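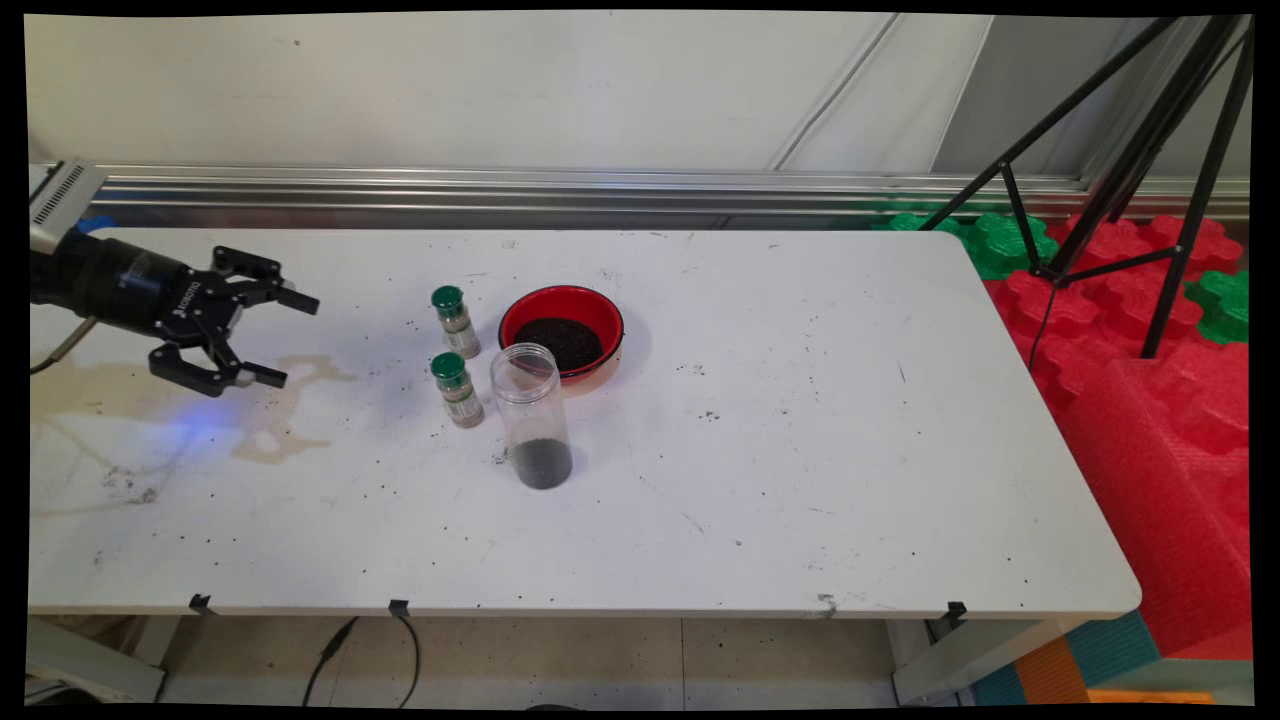 Figure 2. Two small glass spice jars with green caps, standing one behind the other on a white table.

3.2 What people keep, and what they say they keep

The survey asked households in Ollville and Mandon to list every dried herb and spice in the kitchen, and then, on a separate page, to list the ones they had used in the past month. The two lists did not resemble each other. Most homes reported a core of salt, pepper, and something for chili, followed by a long tail of jars whose purpose had been forgotten by everyone in the house. Small glass jars with green caps (Figure 2) are the form we have in mind whenever the text says "jar." Tins, paper packets, and the bag folded over and held shut with a clothespin were recorded separately.

We mailed 2,000 forms in March. The cover letter asked people to go and look in the cupboard before answering. A good many plainly answered from the couch, and we can tell because the follow-up visits found jars that had not been mentioned and failed to find jars that had. Cumin was the worst case. People believe they own cumin. Paprika had the opposite problem and turned up in kitchens whose owners denied it, sometimes more than once on the same shelf.

Follow-up visits were made to 40 homes, split evenly between the two towns. Visitors were told to write down what was on the shelf and to leave it as they found it, an instruction that proved hard to follow in kitchens where the owner wanted an opinion on a jar of marjoram. Where the date on a jar could be read, it was written down. Where it had worn away, the jar was marked "undated," and we resisted the urge to guess from the color of the contents — a method we tried in the pilot and gave up when two visitors put the same oregano a decade apart.

Age by itself did not predict whether a jar would be thrown out. The Hundgate study of pantry turnover, which we took as our starting point, treats a jar as leaving the kitchen when it is empty or spoiled. In our homes, jars left when the owner moved, remodeled, or had a mother-in-law to stay. Very few were emptied. Respondents described an old jar as "still fine" right up to the day it went, and several described it as still fine afterward.

Benítez Market, the larger of the grocery stores in Mandon, sells spices by weight from open bins, and we had expected shoppers there to keep smaller amounts. They kept the same amounts in more containers. One respondent wrote in the margin that she bought from the bins to refill her jars and then bought new jars to hold what would not fit. We have coded this as "refill," with some misgivings.

The labels need a word. We counted a jar as labeled if a person from outside the home could tell what was in it without opening it. Under this rule, a strip of masking tape reading "the good one" does not count, and neither does a printed nutmeg label on a jar of what was clearly bay leaf. Owners objected to the rule on both points. In 3 homes the objection was strong enough that we recorded the owner's view alongside ours, and both codings are carried through to the tables in Section 4.

Placement turned out to matter more than labeling. Jars in a front row were used; jars in a back row were owned. Shelf depth was not on the original form and had to be added for the visits, so we can report it only for the homes we entered.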